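Snack bar sorting: notes on a two-tray layout

Nerken Stockroom Newsletter, Apr 3, 2025

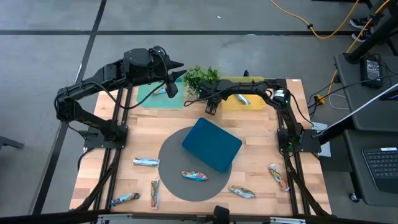

Why the bars get their own table

Wrapped bars used to arrive at the Cluda pantry mixed in with crackers, dried fruit and drink powders, and they were sorted at the same time as everything else. Bars take longer than the other goods. The wrappers vary in color more than in size, the print is small, and a mixed carton can hold a dozen flavors. Since the winter they have been handled separately, on a bare butcher-block top, and the time per carton has become predictable enough to plan around.

The last carton worked this way held 704 bars. It was sorted in 65 minutes, including label checks. The previous carton of the same size was done on the general bench and had to be carried over to a second session.

Layout

Two shallow plastic trays go at the far end of the table, teal on the left and yellow on the right. A small potted plant stands between them and slightly back. It keeps the trays from drifting together when they are filled quickly, and it is easier to keep track of than a wooden block, which tends to be borrowed.

The round dark gray mat goes in the middle. This is the reading position. A bar placed on the mat has been picked up for checking and has not yet been assigned to a tray. The dark teal pad sits on top of the mat and can be moved or turned as needed. Bars waiting their turn lie on the bare wood around the mat, with gaps between them so that each wrapper can be read without lifting its neighbor.

Turn out small groups only. Emptying half a carton onto the wood produces a heap, and bars in a heap get checked twice or missed.

What goes where

Teal tray: bars for the general shelf. The wrapper is sealed at both ends, the date is readable and falls after the end of May, and the ingredient list is complete.

Yellow tray: bars for the nut shelf. The same conditions apply, but the ingredient list names peanuts or tree nuts, or carries a "may contain" line for either one.

Wrapper color is no guide to either category. Blue and white packaging is common to several product lines, and two bars that match from arm's length can belong in different trays. Read the back of each one. If the print runs under the fin seam, fold the seam flat with a thumb and read again. Do not go by the previous bar from the same carton.

Bars with an open seal, a missing date or a torn ingredient panel go into neither tray. Set them on the shelf under the log sheet and enter them as rejects.

Procedure

1. Wipe down the wood and the mat. Let both dry.
2. Set out the trays and the plant. Check that both trays are empty.
3. Turn out the first group from the carton and spread it around the mat.
4. Move one bar to the mat. Check seals, then date, then ingredients, in that order.
5. Place the bar in its tray with the label facing up.
6. When a tray holds 40 bars, empty it into a shelf box, mark the box and enter it in the log.
7. Clear the wood completely before turning out the next group.

Step 7 is the one most often skipped. A bar left over from one group is easily taken for part of the next, and the log then fails to balance at the end of the carton.

Boxes and labels

Shelf boxes from the teal tray take a plain label. Boxes from the yellow tray take the label with the black border, on the short side and again on the lid. Write the earliest date in the box, not the most common one. The Fatum boxes have a recess on the short side that fits the label exactly. The older Văn boxes do not, and labels on those should be taped along the top edge as well, as the adhesive lets go in the cold corner of the stockroom.

Pack bars on edge in a single row where the box allows it. Stacked flat, the lower layers crease, and a creased seal is hard to tell from an open one at the next check.

Open points

The date limit moves forward with the next delivery. The new limit will be written at the top of the log sheet, and the old sheet should be filed before sorting starts.

A third tray for bars with milk powder has been suggested. The table has limited space at the far end, and a narrower tray would be needed. Sample trays are on order, and measurements will be given in the May issue.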